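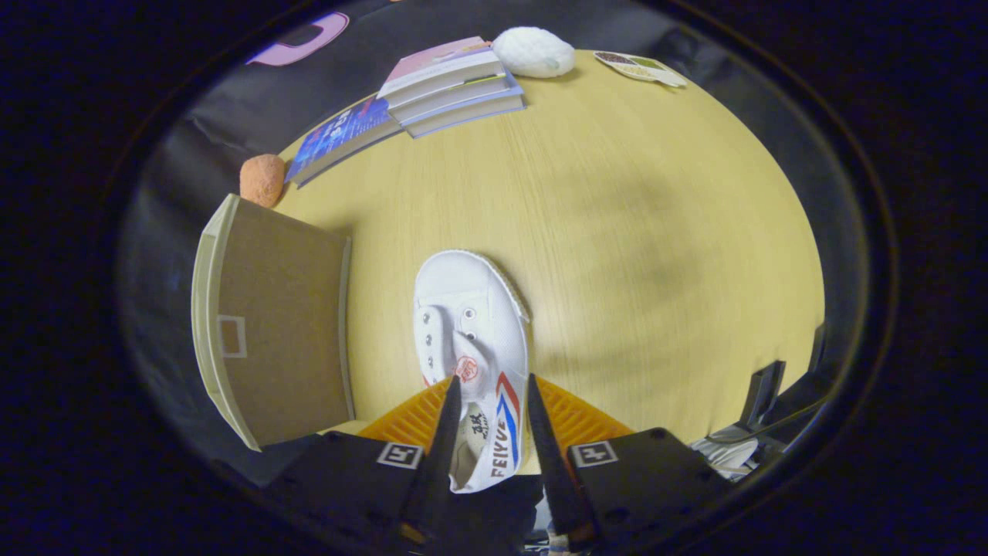 5 min read

Posted 31/07/2023 by the Postero tooling group
3 comments · 40 shares

Figure 4. Wrist view at the grasp label. Canvas sneaker held at the heel between the two fingers, toe pointing away from the gripper. Open cardboard box at left.

4.2 Grasp labels from the wrist view

Shoes gave us the most trouble of any object class in the set, so they get their own section. The question for the policy is simple to write down: given the wrist view and the finger opening, is the object held, and by which part. Getting a clean label for that took most of January.

First version of the labeler used finger opening only. Opening drops, stops dropping, call it a grasp. Fine for hard objects. Bad for canvas. A soft heel keeps giving under the fingers, the opening never really settles, and the labeler fires late or fires twice. Of 582 shoe episodes recorded at the Costden site, 116 got a wrong grasp time from this rule alone.

Second version (used for all results below) adds the image. Each finger housing carries a small square marker, and both are in view in Figure 4. We track the two markers, take the distance between them, and compare it with a short window of past frames. Window is 30 frames. If the distance is flat over the window and the patch between the fingertips moves with the gripper and not with the table, the object is held. Both tests have to pass. Either one alone was worse than we hoped.

The patch test needs some texture to work on. White canvas on its own is poor. On the shoe in Figure 4 the tracker has the red and blue stripes, the lettering on the side panel and the printing inside the heel, so plenty to hold on to. The table is the other half of the test and has its own problem, fine straight grain that looks the same when you slide along it. We mask the table to a coarse grid and let each cell vote.

Shadow. The soft dark area on the right-center of the table in Figure 4 is typical of our recordings. A shadow can move when the gripper moves, so early on it was counted as part of the held object. We now drop any cell where brightness changes but the local gradient does not. Crude but it works well enoguh, and runs on the same core as the logger.

Part labels (heel, toe, side) come from Skulora, our annotation tool. The annotator marks one point on the shoe at the grasp frame and one at the toe, and the tool fills in the rest by tracking backward. Time per episode went down to almost 40 seconds. We did not try to predict the part label directly, left for later.

Background clutter is kept in. Books, a box, a ball near the table edge, all stay in the input and are not masked. An ablation with masked background trained faster but the planner then picked poor approach angles near tall objects, see the Alhassan split in Section 5.

One open issue. The round border of the wide lens bends the markers when they sit low in the view, as they do here, and the distance between them is off by a little. We correct with a fixed lens model, computed once per gripper. It is not recomputed after a finger swap, and it probaly should be.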